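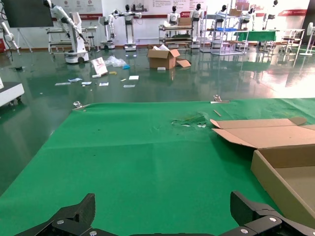
What is a point-to-point hike?

A point-to-point hike is a walk that starts at one trailhead and finishes at another, with no return over the same ground. The walker needs some means of getting between the two ends, either before or after the walk.

Point-to-point hike

A point-to-point hike, also called a one-way hike, a through route or a traverse, is one of the basic forms of trail walk. The others in common use are the out-and-back, in which the walker turns around at a chosen point and retraces the route; the loop, which returns to the start by different ground; and the lollipop, a loop reached by a stem that is walked twice. Guidebooks usually give the form in the heading of each route, next to the length and the total climb.

Terms

The word traverse is used mostly for routes that cross a mountain or follow a ridge from one end to the other. Through route is more common for valley and forest walks. A section hike is a point-to-point walk on part of a longer trail, done with the aim of covering the whole trail over several visits. Thru-hike is reserved for the full length of a long-distance trail in one continuous trip.

The length printed for a point-to-point hike is the one-way distance. This differs from the practice for out-and-back hikes, where most guides print the round trip but some older ones print the distance to the turnaround. Readers comparing routes from more than one guide need to check which convention applies.

Transport between trailheads

Car spotting, or a car shuttle, is the most common arrangement in areas without public transit. A party with two cars drives both to the finish, leaves one there, and rides together to the start in the other. After the walk the car at the finish is used to collect the one at the start. The seats in one car set the limit on party size, unless the shuttle is run twice.

A key swap uses two parties who walk the same route in opposite directions. Each party parks at its own start and the keys are exchanged where they meet. The method saves driving but depends on both parties keeping to the same trail. On routes with parallel branches, the parties normally fix the meeting place in advance. A variant has both parties carry a spare key to the other's car, so that a missed meeting doesn't leave either one stranded.

A bicycle shuttle replaces the second car with a bicycle locked at the finish. It works best where the road between trailheads is short and loses height toward the start. Where the finish is lower than the start, the bicycle is sometimes left at the upper end and ridden down before the walk, so that the hike ends at the car.

Bus and rail links are used where a line serves both ends. Walkers commonly ride first and walk back to the car, which removes the need to meet a timetable at the end of the day. The same order is advised for hired shuttles. On ferry routes the choice may be fixed by the direction of the last sailing.

Direction of travel

Unlike a loop, a point-to-point route often has trailheads at clearly different heights, and the direction chosen changes the total climb. The net difference is simple to work out: a route with a start at 1,410 feet and a finish at 355 feet loses 1,055 feet overall, though the walker may climb a good deal more than that on the ground between. Walking from high to low reduces effort but puts more load on the knees and raises the risk of slips on wet rock.

Other factors include the position of steep or scrambling sections, which most people find easier to climb than to descend; the prevailing wind on open ridges; the sun, particularly on west-facing descents late in the day; and the location of water. Some trails are signed and blazed for one direction only, and junctions may be hard to read when approached from the other side. A small number of trails with ladders or iron rungs are posted as one-way, usually uphill.

Time estimates

Estimates are made in the same way as for other hikes, from distance and climb, with the shuttle added. A common rule for fit walkers on good trail is 2 miles per hour plus half an hour for each 1,000 feet of ascent. A 5-mile traverse with 1,000 feet of climb therefore takes three hours of walking, before stops. Rough footing, snow and large parties all lengthen this.

The shuttle can add more time than the walk saves. Two trailheads on opposite sides of a range may be close together on foot and far apart by road, and seasonal gates can lengthen the drive further. Park road closures are a frequent cause of trouble in late fall and in spring, when trails are open but the road to one trailhead is not.

Example: the Grillmont Traverse

The Grillmont Traverse shows most of the features of the type. It runs from the Skarkitz lot, at 1,410 feet, over the open summit of Grillmont to the landing at Luik, at 355 feet. The route is 5 miles long and has two marked junctions. The first, below the summit, leads to a short spur with a view to the north. The second, in the woods above Luik, joins the Pikari Path, an older cart road that can be followed to a separate parking area.

The usual direction is from Skarkitz to Luik. The upper trail crosses ledges marked by cairns and white paint, and then drops by switchbacks into spruce. Walkers going the other way face the whole net climb but have the steepest ledges in ascent, and this direction is generally preferred when the rock is wet. There is no water between the summit and the Pikari junction.

The Skarkitz road is gated in winter, and as of December 2025 the gate was closed to cars. During the closure the traverse is seldom done in full. Most winter visitors start at Luik and turn around at the summit, which makes the walk an out-and-back of 10 miles.

Safety and planning

The main hazard particular to one-way hikes is commitment. Past the midpoint, going back takes longer than going on, and a party that turns around early comes out at a trailhead where it may have no car. For this reason planners note the side trails that reach a road - on the Grillmont route, only the Pikari Path - and leave word of both trailheads with someone at home.

Common errors are minor but costly in time:

Leaving the keys to the finish car in the start car.
Leaving dry clothes or food in the wrong vehicle.
Parking the finish car in a lot that locks at sunset.
Assuming there is phone signal at the finish for calling a ride.

Parking passes may be needed at both ends, and a pass hung in one car does not normally cover the other. Where the two trailheads are run by different land agencies, separate fees and separate rules on dogs and overnight parking may apply.

Effect on trails

Point-to-point use spreads wear evenly along a route, while out-and-back use concentrates it near the trailhead and on the way to the first summit or viewpoint. It also puts more cars in small lots, as each party may hold a space at both ends for most of the day. Some land managers respond with seasonal shuttle buses or with time limits at the smaller lot.

See also

Loop hike
Out-and-back
Section hiking
Trail blazing
Trailhead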